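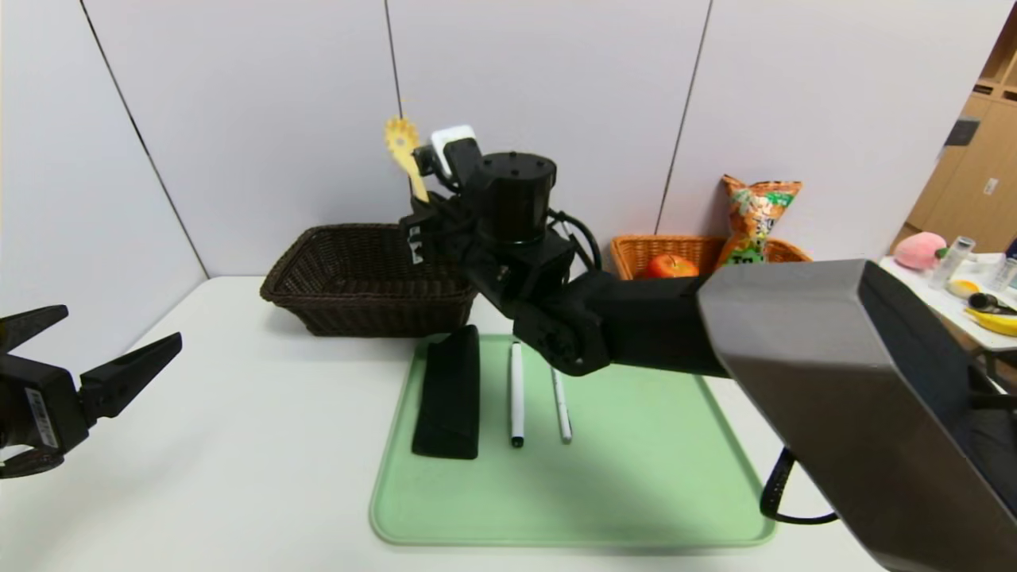
Sorting task, right arm over the dark basket with the slotted utensil. Station 2, February.

Sorting demos, second session

Present: me (Seema Grewal), Kiran Nigam on the leader arms, Fanni Erdős on the logging machine until lunch. Poonam Sachdeva came in at 2 p.m. to take over driving.

Goal is still 400 accepted episodes for the tray-and-baskets task, all by teleoperation. The task text as Geeta Khurana wrote it: utensils and stationery go in the dark basket, anything you can eat goes in the light one, the tray ends up empty. The operator picks the order. We talked about fixing the order and decided against it, as the Hamden set was collected in a fixed order and the policy trained on it got stuck whenever the first item was missing.

Setup

Started at 9:15. Homed both arms, checked the leader-follower offset with the jaws closed. Left was fine. Right wrist was off by a little more than I like, so Kiran re-zeroed it and we ran the check again. Fine the second time.

Both wrist cameras and the head camera on. Exposure locked on all of them. Last session it was left on auto and the wrist images went dark each time the gripper came down close to the white table, so those episodes are flagged and I doubt we will use them.

Dark basket on the left behind the tray, light basket farther back and to the right. We did not tape the positions. Geeta wants them to drift a few centimeters between episodes, and they do that without help when the gripper bumps one.

Spare items stay on the side table. Swap at least one item on the tray every ten episodes.

Driving notes

Long-handled utensils: take them near the balance point and lift straight up before crossing to the basket. Kiran first tried gripping close to the end of the handle and the head swung down and caught the basket rim. Those episodes were discarded. Once over the basket, stop, let the utensil settle, lower, then open. Releasing from height gives a bounce and sometimes the thing ends up back on the table.

Markers: the jaws have to be lined up with the barrel before going down. If you come in crooked, back off and come in again. Leave the correction in the recording. Fanni asked whether we should trim these out and the answer is no, we want the recoveries.

Folded pouch: easy when it stands on its edge, slow when it lies flat. Kiran pushes it against the tray rim with one finger and then pinches. It works most of the time. Poonam does it differently and goes straight down over the fold. Keep both for now and label the operator.

Apple: open the jaws all the way, come down slowly, close until it stops moving and no further. It rolls if one finger touches first.

Snack bags: the worst item so far. Taking one by the middle seems to be the most reliable. A bag held by a corner swings during the move and hides half of what the wrist camera sees. Watch the view on the monitor before letting go of the bag, and check that the tips are clear of the plastic before pulling away. The film clings to the fingertip and the bag comes back out with the arm. Opening wide and waiting one beat cured it in most cases. 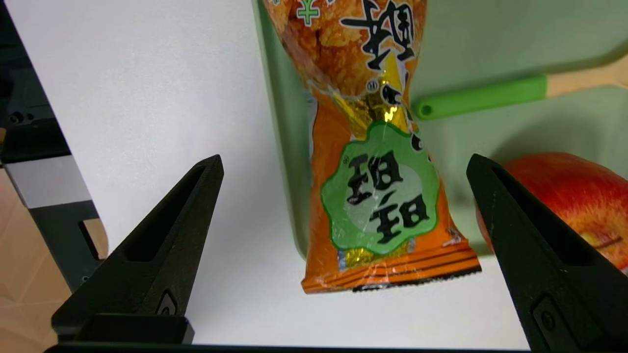
Problems

Lost the right wrist stream for a stretch before lunch. Fanni traced it to the connector at the back of the wrist, where the cable had worked itself out. Pushed back in and tied down. The episodes recorded during the dropout are deleted.

The Trarkar pedal for start/stop double-triggers if you rest your foot on it. We got two very short files that way. Fanni added a minimum length check to the save script, so anything under two seconds now gets rejected with a beep.

Poonam finds the leader arms stiff at the shoulder. Gravity compensation was still set for Kiran's preference. There should be a profile for each operator. I have asked Thakur, who looks after the arm software, and he says it is a small change.

Result

90 accepted by the end of the day, most of them before 4 p.m. Operators changed over every 45 minutes in the afternoon. Quality gets visibly worse after an hour: more hesitation over the tray, more second tries on the markers.

Copied to the Zimier drive, folder sort_b. Fanni's morning notes are in the same folder as a text file.

Next time

Check the wrist connectors before homing.
Separate gravity profiles for Kiran and Poonam.
More episodes with the left arm. Nearly everything so far was done with the right, and the left one has mostly been parked.
Ask Geeta if an item dropped outside the basket and then picked up again counts as accepted. I have been accepting them.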